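Stavros Stan
Thread, because I have opinions about roller blinds now and my family has asked me to take them somewhere else.

So we moved into the new place in April, up high, big windows, lovely light, and not one single thing to stop that light from landing on your face at 6 in the morning. I lasted nine days with a bath towel and some painter's tape before I gave in and went shopping.

I got quotes first, like a responsible person. The nicest one was $300 a window, installed, and the gentleman was so pleasant about it that I almost said yes out of politeness. Then I found plain white ones from Flultar for $75 each and figured I own a drill, how bad could it be.

The brackets were fine. The part that ate my whole Thursday evening was the chain. If your beaded chain feels stuck, please don't yank it like I did! Look up at where it goes into the end of the roller. Mine had hopped off its little track on one side and was bunching up in there.

What fixed it for me: one hand up top on the chain, the other down low keeping the loop open so it doesn't twist on itself, and then just slow little pulls. Think of feeding a necklace through your fingers. My grandmother did her rosary with more speed than I do this, but it works.

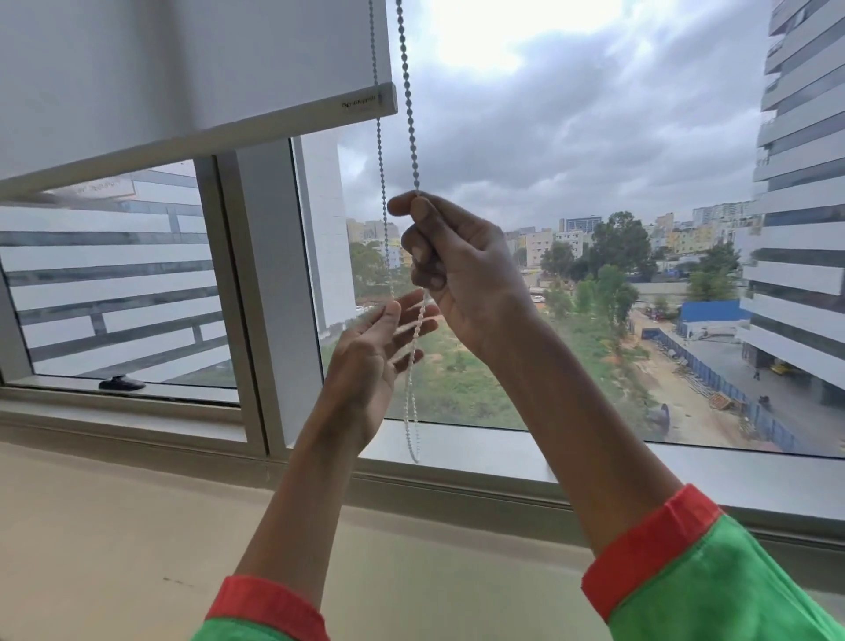

One hand on the chain, one minding the loop. Gray skies and the neighbors' buildings for company.

Second thing, and I wish I'd known it before I put the drill away. If the bottom rail hangs at a slant, roll the blind all the way down and see if the fabric went on the tube crooked. A strip of masking tape on the tube, on the low side, right where the fabric starts, will usually even it out. Takes two or three tries, so keep the stepladder handy and put some music on.

Also, measure every window! Ours look identical and they are not. I ordered one at 41 inches that should have been a hair under, and it rubbed on the way down with a noise I can only compare to a goose.

And if you have kids or a cat, get the clip that holds the chain loop tight to the wall. It costs next to nothing and there was one in the bag with ours. I nearly threw it out with the packaging.

Bedroom is next. Somebody tell me if blackout fabric is worth the extra money or if I should just buy a sleep mask and be done with it.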